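Workshop notebook, July -- sitting corner, entry 3

Present: me, Danica, Osian for the first hour.
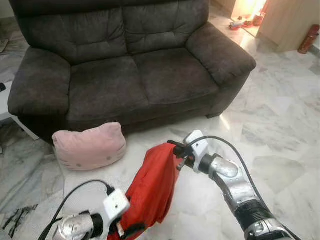

Continuing from the list of last week. The brown two-seater stays. Danica measured the wall again and a three-seat sofa would fit only if we block the way to the cabinet side, so this question is closed now. Kaj wanted the gray one from Oddsson for 676, but he has not sat on it, and I have. It is too hard.

Cleaning test on the brown fabric: damp cloth first, then soft brush, always in the same direction. On the inside of the left armrest I tried Zostix diluted with water. Wait until tomorrow before anyone judges the color. Please do not use it on the tufted back cushions, the liquid can collect in the deep parts and I am afraid of rings.

The seam between the two seats: I went along it with the narrow nozzle. Found 2 coins and one pen cap. Coins are in the tea jar.

The pink cat cushion. Leif says it should go on the sofa, Danica says floor, because people push it down anyway when they sit. I have no strong opinion -- but if it lives on the floor, its cover must be washed more often. I looked for a zipper and did not find one, so maybe only washing by hand. Ask Ramesh, he bought it.

Floor: the marble tiles show every footprint near the sofa. Osian mopped with plain water and it left stripes when the sun came. Next time less water, and dry after with the old towel.

To do:
Felt pads for the sofa legs (Gruneo has a pack of 128, too many, ask if they sell fewer)
Check the date on the fire extinguisher label
Look at the armrest test, write the result here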